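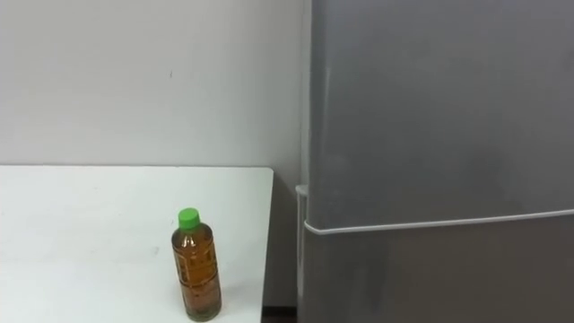 第12期

运动笔记 > 数据与规则 > 手球

阅读时间：9分钟

把一个赛季的手球比赛记录重新算一遍

二月份我开始整理本地业余手球联赛的射门记录，到这周算是有了一个能用的版本。这篇写数据怎么来的，口径怎么定的，哪些结论站得住，哪些站不住。代码不放，写得太乱。

先说范围。联赛里我只取了 Vemano 和 Grarkitz 两支队参加的比赛，原因是这两队的主场都有完整的纸质记录表，每次射门一行，写明时间、号码、位置区、结果。其他球队只记进球和判罚，没有射失，算不了命中率。因此后面所有数字只描述这两队及其对手在这些场次里的表现，不能外推到整个联赛。

原始录入一共2,171行。去重、补号、核对总分之后剩2,156行。删掉的15行分两类：一类是同一次射门在换页时抄了两遍，时间和号码完全一致；另一类是裁判已经鸣哨，射门无效，记录员仍然写了一行，备注里画了斜线。后一类要不要删，我犹豫过。按规则，鸣哨之后球即为死球，射进去也不算，放在分母里会压低命中率，所以删。

一、位置区怎么分

记录表把场地分成六个区：左翼、右翼、六米线正面、九米线左、九米线右、九米线中。七米球单列，快攻单列。问题在于快攻和位置区不是同一层面的东西，一次快攻最后也可能在六米线正面出手。纸面上只能填一个格，记录员的习惯不统一。Vemano 主场的表优先写“快攻”，Grarkitz 主场的表优先写位置。

我的处理办法是加一列“攻防转换”，凡是与上一次球权变化间隔不超过八秒的出手都标为转换进攻，位置区保留原样。对于只写了“快攻”而没有位置的行，位置区留空，不猜。这样一来，位置区命中率的分母会变小一点，但不会混进错误的归类。

八秒这个阈值没有理论依据。我试过六秒和十秒，六秒会漏掉守门员捡球较慢的那些，十秒会把一部分二次推进也算进去。取中间值。记录表上的时间精确到秒，手写，误差大概在两三秒之内，所以再细调没有意义。

二、命中率和封堵

常见的算法是进球数除以射门数。业余比赛里这个数很容易被封堵干扰：九米线出手被防守队员挡下来，有的记录员算射门，有的只当成丢球或界外球处理。查了一遍，两队主场的表都把封堵记为射门，只是符号不同，一个用方框，一个用字母B。统一即可。

接下来要决定封堵算不算进攻方的失败。我分了两个指标。第一个叫出手效率，分母包含封堵；第二个叫对位效率，分母只包含球真正飞到门框范围或打偏的出手，也就是守门员需要面对的部分。前者用来评价射手的选择，后者用来评价守门员。

两者在翼位上几乎没有差别，翼位出手时面前通常没有人能封。差别集中在九米线中间。防守采用6-0站位时，中间两名队员的封堵很多，出手效率明显低于对位效率。换成5-1站位以后，中路封堵变少，但六米线正面的出手变多，而那里的命中率本来就高。单看九米线的数字会误以为5-1更糟，把整个半场阵地进攻合起来看，两种站位的失球率差距很小，在这个样本量下我不认为可以下判断。

三、七米球

七米球样本小，却是大家最爱讨论的。看台上流行的说法是换一个冷板凳守门员上来扑七米球更有效，理由是射手不熟悉。数据里能查到换门将的七米球，替补的扑救比例确实略高，但置信区间宽得没有用处，上下限把主力的比例完全包进去了。再打两个赛季也未必够。

另一件事倒是比较清楚：七米球的射手在同一场里第三次及以后主罚，命中率下降。可能的解释有两个，一是守门员看熟了出手习惯，二是需要罚那么多七米球的比赛往往更激烈，射手更累。区分这两种解释需要射手的上场时间，记录表没有。

四、两分钟罚下

手球的两分钟罚下对比分的影响通常被说得很大。我把每次罚下开始到结束这段时间切出来，比较双方净得分。少一人的一方平均每次罚下净失不到一球。这个结果比我预想的小，看过几场就能理解：少一人的球队会把进攻拖得很长，争取在被判消极比赛之前多耗时间，两分钟之内双方可能各只有两三次球权。

2016年的规则修改以后，进攻时可以撤下守门员换一名场上队员，不再要求穿标志背心，人数不足的球队用这个办法在进攻端补齐人数。Grarkitz 用得多，Vemano 几乎不用。代价是丢球以后对方可以直接射空门。数据里空门失球的次数不多，但每一次都发生得很快，视觉印象强，所以场边的人普遍觉得这个战术亏。按净得分算，Grarkitz 在少一人时撤门将和不撤门将基本持平。

有一个技术细节要注意：罚下时间按比赛时钟走，暂停时不走。我一开始用的是记录表右侧的“备注时间”，那一栏有几张表写的是挂钟时间，于是出现了持续四分多钟的罚下。后来全部改用左侧的比赛时间，问题消失。谁要自己录入这种表，先确认时间栏的来源。

五、场馆差异

两队主场不一样。Vemano 在 Vrabec 体育馆打，地面是较旧的木地板，球员普遍反映打滑；Grarkitz 在 Davera 体育馆打，合成地面，抓地好得多。场馆有没有影响？失误里有一类叫走步，另一类叫踩线，都和脚下有关。Vrabec 的走步判罚更多，踩线差不多。

但是两个馆的裁判组也不完全相同，走步的尺度因人而异。我试着只保留两个馆都吹过的裁判组，剩下的场次太少，差异还在，方向相同，数值不稳定。结论先搁着。

胶水的问题也问过我。联赛规定两馆都只能用水溶性手胶，所以这一项可以视为一致，至少按规定是一致的。用量没有记录。

六、录入过程

纸表扫描后人工录入，没有用识别软件。手写的1和7分不清，比赛时间里的7:11和1:11要靠前后行的顺序判断。每录完一场做三项校验：时间单调递增；进球累计等于终场比分；每个号码都在当天的名单里。第三项抓出来的错误最多，主要是记录员把4写得像9。

所有校验都不能发现漏记的射失。进球漏一个，总分对不上；射失漏一个，什么都不会报错。所以命中率整体偏高的可能性存在，偏多少不知道。我拿一场有录像的比赛逐次对过，录像比记录表多出2次射失，都在快攻里，时间挨得很近，应该是来不及写。一场说明不了漏记率，只能说明漏记存在，并且可能集中在节奏快的时段。如果这是普遍情况，转换进攻的命中率就是高估的，看前面那一节时请打个折扣。

七、下一步

打算加传球链的最后一环，也就是助攻来自哪个位置。记录表没有，只能看录像，工作量大约是现在的数倍，先挑几场试。另外想把守门员的扑救按高低分开，低球和高球的扑救率在训练里差得很多，比赛里是不是也这样，没有查过。

还有一个口径没定：球打在门柱上弹回场内，由进攻方再次拿到补射，算一次进攻还是两次。现在按两次射门、一次球权处理。这样做球权效率不受影响，出手效率会略低。如果以后改，会在开头注明，旧数字不再更新。

表格字段说明放在同一目录下的文本文件里，需要的可以来信索取，请写明用途。

发布于2018年4月13日

联系作者 | 版权所有，转载请注明出处 | 返回顶部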